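An Afternoon With the Hands at Prurska

Visitors get one table, one robot and a lot of questions

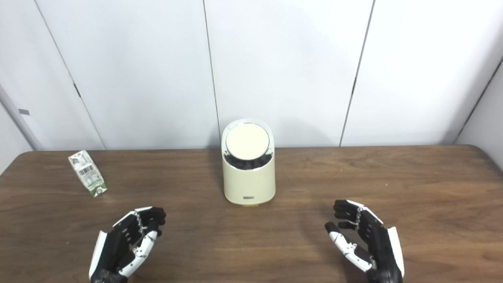
The open day at Prurska starts at two in the afternoon, and by ten past the hallway outside the demonstration room is full. The company takes people in groups of 10. Ours includes a retired dentist, two high school teachers and a man who repairs vending machines and wants to know what the finger joints cost.

Afia Annan runs the demonstrations. She gives a short talk, under five minutes, and then lets the robot work. The job this October is tidying a table: pick up what should be thrown away, bring it to a bin, leave everything else alone. The team calls the project Mutedine.

"People expect us to show them something harder," Annan says. "This is hard. A carton on its side can be stiff or it can fold up when you squeeze it, and you don't know until you touch it."

The hands are black and white, with jointed fingers and small metal pins left exposed at the hinges. Up close they are quieter than I expected. Cheuk-hei Tam, who works on the grip software, says most of his time goes into the thumb. If it closes too early, the object turns. If it closes too late, the fingers push the object away.

On the first try of the afternoon, the left hand came down beside a drink carton, stopped, and went back up. Tam typed for a minute. The second try worked, and one of the teachers clapped.

Over the summer the team logged 127 attempts with cartons alone. Li-hua Kan keeps the records and marks each failure by type – slipped, crushed, missed, or dropped on the way. There are 26 in the "slipped" column. She showed me the sheet on her laptop and scrolled past the ones from June fairly quickly.

The vending machine man got his answer about the joints, more or less. Tam told him the pins are cheap and the time to fit them is not.

Prurska plans to repeat the open day in the spring, with a second table. Annan would like to add cups by then. Tam would like to finish cartons first.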